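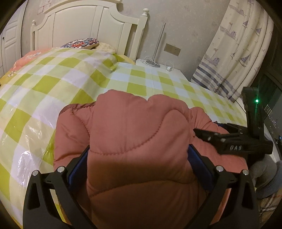 Hay thread. Second cutting is in the barn at the Olley place and I have the final numbers, so I'm putting them here in one spot. A few people asked how this year compared with last, and what we changed.

Small squares only. We put up rounds too, but those stay home and feed our own cows, and I don't track them the same way.

Last year, first and second cutting together came to 2,502 bales. This year, same fields, same two cuttings: 2,988. Bales are set to the same length as last year and the weights I checked were close.

Part of that is weather. We had a wet spring and then it quit raining right when the orchardgrass was heading out. Last year it was the other way around and first cutting sat out there getting stemmy until nearly July.

The other part is fertilizer. Last year I skipped nitrogen after first cutting to save money. This year I put it on within a few days of clearing the field and caught a decent rain on top of it. The grass came back thick.

I did leave one strip without any along the Kettler road side. You could see the line from the truck. Shorter, paler, and more clover in it. Not a real trial, but enough for me to keep buying nitrogen.

Cutting height: I raised the mower this year. It's at three and a half inches now. Orchardgrass doesn't like being shaved and I had bare spots in the Ernstead field that I'm pretty sure I caused myself.

You give up a little hay at the cut. Regrowth was quicker and the windrows sat up on the stubble and dried better underneath. I'll leave it there.

Drying. Mowed second cutting in the morning once the dew was mostly off, tedded that afternoon, tedded again the next day around noon, raked the day after, baled starting at 2 p.m. Three days start to finish for most of it.

The low end of the Ernstead field took four. It always does. There's a seep along the bottom fence and the ground never gets all the way dry. I baled the top and came back.

Moisture. I don't bale small squares over 18 percent and I'd like them under 16. Most of second cutting tested between 13 and 15 with the hand probe. I check several bales off every wagon, and the probe goes in from the end.

If you only probe the side you can miss a damp slug in the middle. I did that two years ago and had bales heat up in the stack. We pulled them apart and fed them to cows outside. It was a long evening.

One wagon this time tested 19 to 21. That came from the shady edge along the woods. We stacked it by itself on edge on the barn floor with gaps between the bales, and I'm probing it for temperature twice a day. Highest so far is 100 degrees. I start to worry at 120 and I move hay at 130.

Do check your stacks for the first few weeks even if you think the hay was dry. It costs you a couple of minutes. If it's climbing past 150, keep off the stack and call the fire department before you start pulling bales.

Equipment. Baler missed knots on the left side for most of one afternoon. I cleaned the knotter, checked the twine tension, and finally found a worn twine finger. The Brikemow dealer had one on the shelf. Lost 85 bales to broken strings that day, most of which we ran back through.

The rebaled ones are included in the totals once, as finished bales. Someone asked about that last year, so I'm saying it up front.

Also switched back to the heavier twine. The cheaper stuff was fine in the baler but it broke when people grabbed bales out of the stack in February. Customers notice.

Quality. Forage test from first cutting came back at 10.8 percent crude protein. Second cutting samples go in the mail this week and I'd expect it higher, with more leaf and almost no seed heads. I'll post the sheet when I get it.

If you buy hay, ask for a test. If the seller doesn't have one, open a bale before you load. Color on the outside tells you very little. Look at the middle, smell it, and feel how stiff the stems are.

Storage. Bottom layer is on pallets, cut side up, and I left a walkway down the middle for air and for checking. It wastes some room. We had to put the last two wagons in the lean-to with a tarp across the open side, and those will be sold first.

Pricing stays where it was for first cutting. Second cutting is fifty cents more per bale. Pickup at the barn only until we're done with fence work. I'm not delivering right now.

Third cutting is a maybe. The Olley field has enough growth coming. The Ernstead field does not, and I'd rather let it go into fall with some leaf on it. No rain in the forecast that I'd count on either.

If I do cut, it will be before the middle of September so it has time to regrow before frost. After that the days get short, the dew stays on until lunch, and I can't get small squares dry here without a preservative.

Soil samples come next. It's been three years on both fields and I expect potash to be low. Hay hauls a lot of it off and we haven't put much back. Lime depends on what the test says.

Correction to the drying post above: the first tedding was around 1 p.m., an hour or so after I finished mowing. The afternoon pass I was thinking of was from first cutting.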